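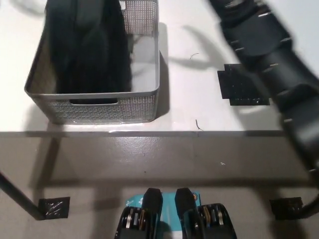

Le panier gris sur la table blanche, avec du noir au fond.

1/ Je reprends le tri des textiles noirs. Tout ce qui est noir et mou finissait dans le même tiroir depuis l'hiver : tee-shirts, chiffons, housses, une écharpe. On ne retrouvait rien.

2/ Le panier est en plastique gris ajouré, petits trous carrés, une poignée ovale découpée devant. Je voulais du ajouré pour que ça respire. Le mien vient du vide-maison de janvier, mais on en trouve de semblables chez Derese.

3/ Pour l'instant le tissu est posé comme il vient, en boule. Je plie après. Si je plie pièce par pièce en sortant du tiroir, j'y passe la matinée et je m'arrête à la moitié.

4/ La place qui reste à droite dans le fond, je la garde pour les petites choses : ceintures en tissu, lacets, la pochette des lunettes.

5/ La table blanche, c'est bien pour travailler le noir. On voit tout de suite les fibres qui tombent. Il y en a deux sur le plateau, une à côté du panier et une vers le bord. Un coup de rouleau adhésif à la fin et c'est réglé.

6/ Ottar Westerberg me demandait comment j'étiquette. Étiquette en carton, ficelle passée dans les trous du panier, feutre blanc. Pas d'autocollant : sur une paroi ajourée ça se décolle en une semaine.

7/ Budget total du rangement de la pièce : 86 euros, surtout des paniers et deux tringles. J'avais repéré un meuble à 405 chez Zavano. Il était beau — mais 70 cm de profondeur, ça ne passe pas derrière la porte.

8/ Règle que je me suis fixée : un panier par couleur foncée, et quand il est plein, quelque chose sort avant que quelque chose entre. Le bleu marine a son panier à lui, sinon je le confonds avec le noir le matin à six heures.

9/ Reste à faire : le sac de chaussettes seules et l'étagère du haut. Pour l'étagère, je prends les conseils, elle est à deux mètres et je n'ai qu'un tabouret.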